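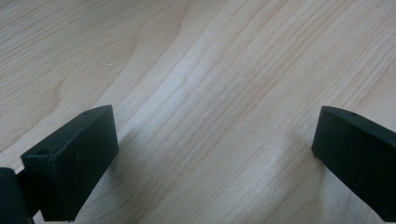 Table Surface and Jar Tray: Project Report
Didier Deschamps
Rindstead workshop unit, semester 2

1. Background
The task was to look at how a small wooden table copes as a place to keep and sort jars. Most people I spoke to in July put jars straight on the wood and wipe around them. I wanted to see whether a tray made the job easier, and whether a satin finish was a good choice of surface.

2. The table
The top is light coloured with a fine grain. I left the colour alone and did not stain it. Under the window the finish picks up a bluish-white glare, but the grain still shows through. There is a tiny whitish fleck in the surface that I decided not to sand out, as the test was meant to be on a table in normal use.

3. The tray
The tray is dark grey and six-sided, with sloped sides and an open top. Two rails rise from the rim, and there is a silver latch or handle on the front. It sits on the far half of the table, which leaves the near half free for working. For the layout test it held a small clear glass jar with a grey-and-white lid and a larger jar with a white lid.
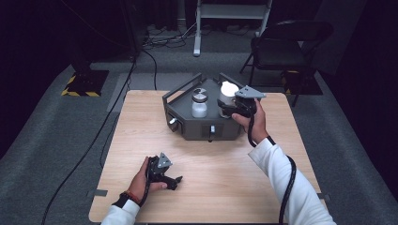
4. Results
Wiping the bare table took 20 seconds with the tray on it and nearly twice that with the jars loose. Over 3 weeks the tray left no marks. The larger jar was harder to lift out when it stood close to the rail – I would move it towards the middle next time.

5. Changes for next semester
Try felt under the tray. Ask Kidham about offcuts in a darker wood, and repeat the wiping test with a gloss finish.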